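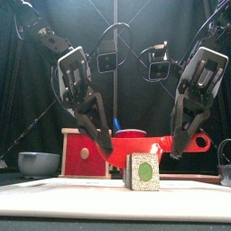 Two arms, one pan with a long handle, and a table to clear.

Can it do the dishes yet? A home test for chore robots

Updated March 22, 2026

Every few months a video goes round of a robot folding a towel, and every few months my family sends it to me with a question mark. I work with two-armed tabletop robots at Fosbridge, so I am supposed to know whether the ironing is about to become someone else's problem. It isn't, this year. Chores do differ a lot in how far off they are, though, and you can find out a surprising amount with a table, a few things from the kitchen and a notebook.

What follows is the test we use before believing anything, including our own demos. It works for any arm or pair of arms you have access to. It also works as a set of questions to put to a salesman, if you enjoy watching a man look at his shoes.

What you need

A robot, with one arm or two
A flat, pale table with nothing precious near it
Something with a long handle
A bowl
A small box or drawer unit with a knob
A block or other small thing to get in the way
A timer
A notebook, and a pen on a string

The pen on a string is for the people. Robots have never once walked off with mine.

Step 1: Write the chore down as a sentence

"Tidy the table" is no use, and it causes enough arguments between humans. Write something a bored stranger could mark as done or not done: "The pan is on the rack with its handle pointing right, and nothing else has moved." If you can't agree what finished looks like, stop here and have a cup of tea.

You will notice how much is hiding in a normal instruction. "Put the pan away" assumes you know which end of it to hold, what you may push aside to get to it, where away is, and that the bowl next to it should still be a bowl afterwards.

Step 2: Set the table honestly

Demo tables have one object in the middle, lit like a film star. Real worktops have a pan with a block in front of it, a cup behind it and a bowl off to one side waiting to be knocked. Put the thing you want moved in among the others. Leave the gaps small enough that you would take a bit of care yourself.

Include something shiny. Glossy surfaces throw back bright spots, and a bright spot can look quite different from one camera to the next. If your robot only manages matt objects, you want to learn that now.

Step 3: Try it by hand, badly

Before the robot has its go, do the chore yourself with a pair of kitchen tongs in each hand. No fingers allowed. This takes five minutes and cures most people of shouting at the machine.

With tongs you find out where the trouble is. A long handle is easy to get hold of and hard to keep level, so the far end droops and swings. A second pair of tongs on the other end fixes the droop and brings a new problem: both hands have to agree. If one goes up slightly faster than the other, the thing tips, twists or pops out altogether. You have been solving this since you were a toddler and have never been thanked for it.

Step 4: Drive it first, then let it loose

If your arms can be steered by a person, run the chore that way first. You are checking that the hardware is able to do it at all. There's no point blaming the clever software when the fingers are too short to get round the handle.

Write down how long a steered run takes. Ours were allowed 90 seconds for a single pan, which sounds generous until you are the one steering. Then hand over to the software, with the same table and the same time limit.
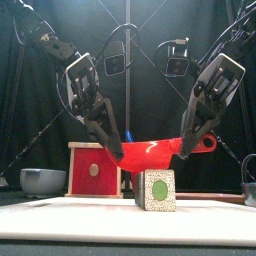
Lifting with two arms is where I would spend most of your patience. Watch the moment when the weight comes off the table. If both grips are sound, the object rises and stays put between the fingers. If one is poor you will usually see a small slide or a slow turn well before anything falls, and that deserves a line in the notebook even when the run goes on to succeed. A robot that gets away with it today will be dropping things by November.

Watch the low edge as well. People judge a lift by the top of the object, and so do a good many programs, while the bottom is busy clipping whatever stands underneath. Small blocks are excellent for catching this out. They fall over with a click you can hear from the next room.

Step 5: Do it again, a boring number of times

Once is a video. Ten times is a hint. We do 200 runs of a chore before anyone is allowed to use the word "can", and we shift things slightly between runs: the pan turned a little, the bowl nearer, the box further back. Our first chore took 543 runs to get through, mostly on account of me changing the rules halfway and having to start again. Learn from this and decide your rules in Step 1.

Score each run with one of these:

Done: it matches your sentence.
Done, with damage: it matches your sentence apart from the thing now on the floor.
Stopped: it gave up safely.
Rescued: a person had to step in.

Be strict about the last one. Nudging the bowl "just to help" is a rescue. So is holding your breath and tilting the table, which I have seen.

"Stopped" is a better result than it looks. I would happily share a kitchen with something that gives up when unsure, and I can't say that of everyone I have lived with.

Step 6: Change one thing it hasn't seen

Swap the pan for a different one. Turn off a lamp. Move the whole lot a hand's width to the left. If the score falls off a cliff, you have a machine that has learnt one table by heart, and the honest label on it is "clears this table".

Change only one thing at a time, or you'll spend the evening guessing which it was.

Reading your results

Sort your chores into 3 piles.

The first is for things it does while you are out of the room. For us that pile is picking up solid objects of a known shape and putting them somewhere wide.

The second is for things it does while you stand there. Pans, handles, anything needing two hands at once, and pulling a drawer by its knob all live here at the moment. It's a decent pile to be in for a workshop, where somebody is standing nearby anyway. In a kitchen it means you are now supervising the washing-up, which takes longer than doing it.

The third pile is everything soft, wet, tangled or belonging to a teenager.

Common mistakes

Testing only straight after a restart, when everything is lined up nicely. Run some at the end of the day too.

Counting speed before counting success. A slow robot can work overnight. A quick one that misses has simply found a faster way to break your crockery.

Putting the best bowl on the table. Use the one your aunt gave you.

If you keep a score sheet, the columns we use are run number, what was moved, result, time and a remarks box. Make the remarks box bigger than you think you need. Mine has "how" written in it four times on the same page.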